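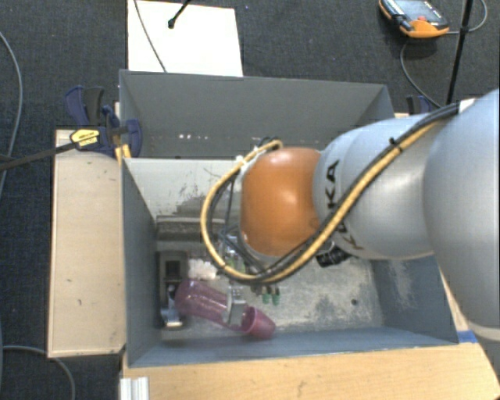
Getora parcel depot to extend evening pickup hours

Customers of the Getora parcel depot on Jivgate Road will be able to collect packages until 9 p.m. on weeknights beginning in March, the company said. The counter now closes at 6 p.m.

The change follows a winter of complaints from residents who said they could not reach the depot after work. The town council received 2769 responses to a survey on local services last fall, and 1049 of those who answered named parcel pickup as a problem. Only road repair drew more mentions.

Orla Cullinane, who manages the depot, said the old hours were set when most of the packages going through the building were addressed to businesses.

"Back then a driver would come by at lunch and take everything for the office," Cullinane said. "Now it's people picking up shoes and dog food. They get off work at 5:30 and they're stuck in traffic on the bridge when we lock the door."

Saturday hours will stay as they are, from 8 a.m. to 1 p.m. The depot will remain closed on Sundays and public holidays.

Getora will also hold packages longer. Items that could not be delivered are currently kept for five days before they go back to the sender. Under the new rules they will be kept for 10, and customers can ask for one extension by phone or at the counter. Packages marked as perishable will still be returned or thrown out after two days.

Customers need to bring a photo ID and the notice left by the driver. A person picking up for someone else must have a signed note from the addressee along with their own ID. Cullinane said missing notes are the most common cause of wasted trips, and that staff cannot accept a text message or a phone call in place of one.

Parking has been a sore point as well. The lot in front of the depot is shared with Mac Suibhne, the hardware store next door, and fills up early on weekends. Under an agreement between the two businesses, depot customers may use the row along the store's north wall after 6 p.m., when the store closes. The entrance from Mill Street will be shut to cars in the evening, so drivers will have to come in from Jivgate Road.

Several people who live behind the depot asked the council whether the later hours would mean more trucks at night. Getora said in a letter to the council that truck arrivals and departures will not change, and that the last truck will continue to leave before 7 p.m. The loading doors on the Mill Street side are to be kept closed after that time. The council asked the company to report back on noise complaints in the summer.

The depot is hiring for the evening shift. The jobs are part time, and applications can be picked up at the counter or requested by mail. Training begins two weeks before the new hours take effect.

Cendari, the other delivery company with a pickup point in town, said it has no plans to change its hours. Its counter, inside the pharmacy on Church Street, is open until 7 p.m. on weeknights.

The bus that stops outside the depot makes its last run toward downtown at 8:40 p.m. The council said it has asked the bus operator to look at adding a later trip but has not had an answer.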